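Hall tables to stay, says Drollow, after a summer of elbows

The tables at Drollow Memorial Hall will not be replaced, repainted, covered in wipe-clean cloth or sold to a café in Collirach. That was the outcome of a meeting which began at 7pm and finished at a time several of those present would prefer not to discuss with their families.

The hall's tables have been a matter of strong feeling since the spring, when a letter went up beside the tea urn proposing that they be swapped for folding plastic ones. The letter was unsigned, although it was written in green ink and Drollow has only one regular user of green ink. Merle Bolger has since confirmed it was hers and says she would write it again.

"They weigh the same as a calf," she told the meeting. "I've moved calves. The calves help."

Her case was a fair one. The hall is used for the playgroup, the card evening, the seed swap, two choirs that do not speak to each other and the annual supper, and each wants the tables somewhere else. Folding ones could be stacked by one person. They could also, Mrs Bolger said, be left outside in the rain without anybody writing to the paper.

Against her was Murray Cosgrove, who has played cards at the table nearest the stage for long enough to regard it as a relative. He brought a tape measure, which he did not use, and a folder, which he did. In it was a quotation for the plastic tables at 565 for the set, delivery extra, and a second quotation, from a joiner in Collirach, for sanding and refinishing the ones already there. This came to 343.

"So for less money you get to keep the tables," Mr Cosgrove said, and sat down. He stood up again shortly afterwards to say it a second time.

There was then a long discussion of coasters. Bronwyn Ellery, who books the hall for the seed swap, said the marks on the old finish were mostly from hot mugs and that she had seen who put them there. She was asked for names and offered to provide them in writing. The offer was not taken up. A motion to buy 100 cork coasters was passed with one vote against, from a man who said he would only end up using his sleeve.

The work was done over the summer in the joiner's yard, the tables going over in batches on Paora Grimshaw's trailer. Mr Grimshaw made no charge for the trips but has mentioned them. One batch spent a night in his shed at Chacko Road when the trailer's lights failed, and he reports that his cat took to the arrangement and had to be spoken to.

What came back has surprised people. Decades of polish had left the tops the colour of strong tea, and it was generally held that they had been made that way. With the old layers off they are pale, with a grain that wanders about in long curves like something on a hill-walking map. At the first card evening in September play was held up while two of the older members tried to agree whether a patch of it looked more like a river or Mr Cosgrove's brother.
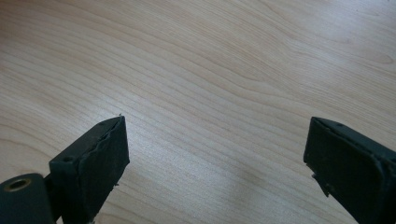

The refinished top: pale, wavy in the grain and, for the moment, bare.

There has been a certain amount of wood talk since. Three different people have told this paper with complete confidence what the tables are made of, and have given three different answers. The joiner says veneer and has declined to be drawn further. Mr Cosgrove, who had been telling visitors for years that they were solid all the way through, has stopped bringing it up.

Mrs Bolger has been gracious, within limits. She agrees that they look better. She points out that they weigh exactly what they did before, and that the playgroup starts back shortly with a fresh intake and a new box of felt pens. Her daughter-in-law, Carleen Bolger, who runs the playgroup, said the pens were washable. She was asked whether this had been tested on the tables. It had been tested on a child.

New rules for the tables have been pinned up by the urn in blue ink. Hot dishes are to go on a mat. Tables are to be lifted by two people and not dragged, walked, or slid on a tea towel, a method the meeting heard described in some detail. Anything spilled is to be wiped up by whoever spilled it, at the time. The choirs have been given separate copies.

There remains the question of the chairs. With the tables so much lighter in colour, the chairs now look, in Ms Ellery's words, "like they've come from a different funeral", and she has asked for them to be put on the agenda. Mr Cosgrove has already been seen going into the joiner's with his folder. A rival offer has come from Nilberg, where the school is getting rid of its old ones, though these are understood to be orange.

The coasters have arrived. There are 20 fewer than were ordered, and the supplier has been written to. In the meantime hall users are asked to share, or to hold their cups.

The next meeting is at 7pm in the hall. Those able to come early and help carry the tables out of the way would be welcome, and should come in pairs.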